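Korkard shared workshop
Minutes of the arm build meeting, 16 October 2020

Present: five members and the minute taker. Apologies received from two.

1. Minutes of the last meeting
Agreed, with one correction. The July minutes say the arm "will be folding by autumn". The wording at the meeting was "could be". The minute taker asked for this to be noted, having doubted it at the time.

2. Money
Spent to date: £309 on the arm and its controller, against the £250 agreed in July. The overspend is a second power supply, bought after the first would not hold its voltage with every joint moving. The Drakulden invoice for bearings is still unpaid. It was sent to the wrong address and then to the right one with the wrong total. No payment until a correct one turns up.

A request for a further 3 servos was put off. The minute taker's view, shared by one other member, is that we keep buying parts to avoid finding out whether the ones we have are any good.

3. Shoulder joint
Still has play in it. Shimming took out some of it. The member responsible thinks the rest is in the printed bracket and wants to redo it with thicker walls. Agreed, one reprint, then we live with it.

4. Cable run
The ties at the elbow are too tight and pull when the arm reaches across. Move them up past the joint and leave a loop. It was pointed out that this was also agreed in July.

5. Software
The Kudo branch logs the wrist view alongside the joint positions. The Grorkico branch moves more smoothly but logs nothing useful when it stops. A long talk about which to keep. The minute taker asked how anybody proposes to fix a fault they can't see. Kudo kept for now, 4 votes to 1.

6. Cloth handling
The log now holds 1183 attempts at picking up cloth. It was suggested this is enough to show that the arm can do it. Not accepted. Attempts is all the number counts, and no one has yet gone through and marked which of them ended with cloth in the fingers.
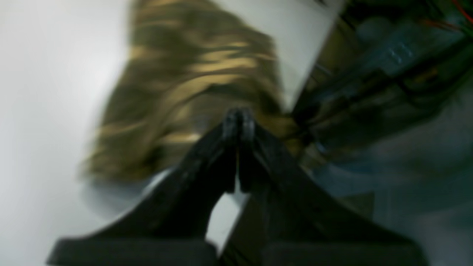 There was also a disagreement over speed. Two members want the arm slowed down near the cloth, because at full speed the wrist view smears and the software is left guessing where the edge is. The others say a slow arm is no use for anything. The minute taker would settle for a slow arm that works — we have yet to see a fast one that does.

Agreed to run a set at half speed, same cloth, same starting place, and to mark every one by hand as it happens.

7. Open evening
Proposal to show the arm to visitors. Put off until there are results from item 6.

8. Any other business
The 2 mm hex key is missing again. Please look in your pockets.

Actions: reprint bracket; move cable ties; chase Drakulden; half-speed set.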